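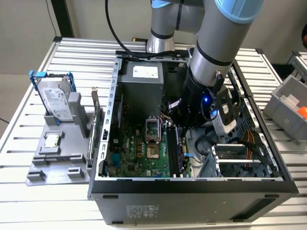 Tower rebuild, bench 2 - Friday

Job 3026, desktop tower for the Vedley office. Case on its side on the slotted table, side panel off. Socket bracket open, no CPU fitted yet. Board is the original Dell one and stays in.

Parts tray, left of the case:
CPU, in the low recess
Seagate drive, already in its blue caddy
expansion card, upright, bracket at the top

Order of work: CPU, bracket down, paste, cooler, memory, card, drive. Drive goes last. On the Trenden job it went in early and the power leads had to be dragged round it to reach the board.

Notes on the socket. Check the contacts under the bench lens at a low angle before anything goes near them. Line up the corner mark, lower the CPU straight down, no sliding. The lever is stiff on these and wants more force than feels right. If the bracket won't sit flat, lift the CPU out and start again.

Memory: 2 modules, matched pair from the Gosselin box. Part numbers to go on the job sheet before fitting - the labels can't be read once they are in.

Supply was tested on its own at 09:40, all rails within limits. Original unit kept. Spare power connectors to be tied back to the drive bays with a reusable strap, no cable ties.

Dust: blow out the vent slots before the panel goes back. Lamton filters are out of stock until May, so leave the front as it is.

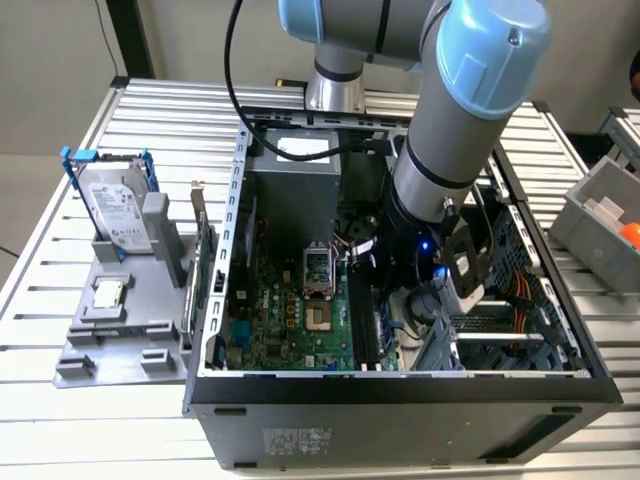

Reply added under this entry, initials missing: I would fit the memory before the cooler. On the last board of this type the cooler shroud sat over the nearest slot and I had to take it off again, which meant cleaning off the paste and starting over. Also check the caddy pins, two came back bent from Trenden.

Agreed on the memory, order changed to CPU, bracket, memory, paste, cooler, card, drive. Caddy pins still to check. Paste tube is nearly finished, reorder with the straps.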